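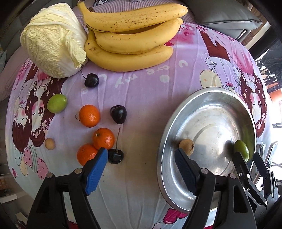

Ticket 616 – left gripper drops out halfway through a sort
Opened: May 2025
Product: Tralness two-hand kit, recorder app Ato
Status: waiting on parts

What's going wrong

Hi Stulau support, me again! I'm doing the fruit sorting job on the bed, the one where the small stuff goes onto the steel plate, and the left gripper keeps losing its finger reading. The fingers still open and close fine in my hand, but in Ato the opening value freezes and stays frozen until I restart the whole thing. The right one has never done it (knock on wood).

It's worst on the little round things. Mandarins are usually OK. With the cherries I have to squeeze nearly shut, and that's when the number sticks – I get a run that looks like I carried a cherry with the fingers wide open. I've had to throw out 40 runs so far and I'm pretty grumpy about it.

What I've tried

1. Restarted Ato and re-paired both grippers. Good for 6 runs, then the same freeze.

2. Swapped the cables left to right. The fault stayed with the left gripper, so I don't think it's the cable.

3. Wiped down the blue pads and checked they're seated flat. No change.

4. Snugged up the pivot screws a quarter turn. This made it worse! The freeze came sooner and the fingers felt stiff, so I backed them off again.

5. Ran the finger calibration from the Rimkutė guide, the long version. It passes every time, which is annoying, but it only asks you to close the fingers slowly and I close them a lot faster than that when I'm working.

6. Moved everything to the kitchen table in case the soft mattress was making me twist my wrist. Same freeze, and more fruit on the floor.

From the log

finger_L: value unchanged for 3,000 ms
finger_L: sensor timeout, holding last value
finger_R: ok

Could Ato please beep or something when it holds the last value? I only find out when I play the run back.

Update

Got your reply, thanks for being quick. I opened the cover like you asked and the little ribbon connector on the left one wiggles when I close the fingers hard. On the right one it doesn't move at all. I pressed it back in and did a few cherry pickups, and it froze again on the last one. So yes please, send the replacement ribbon and the clip. I'm leaving the left gripper unplugged until they get here.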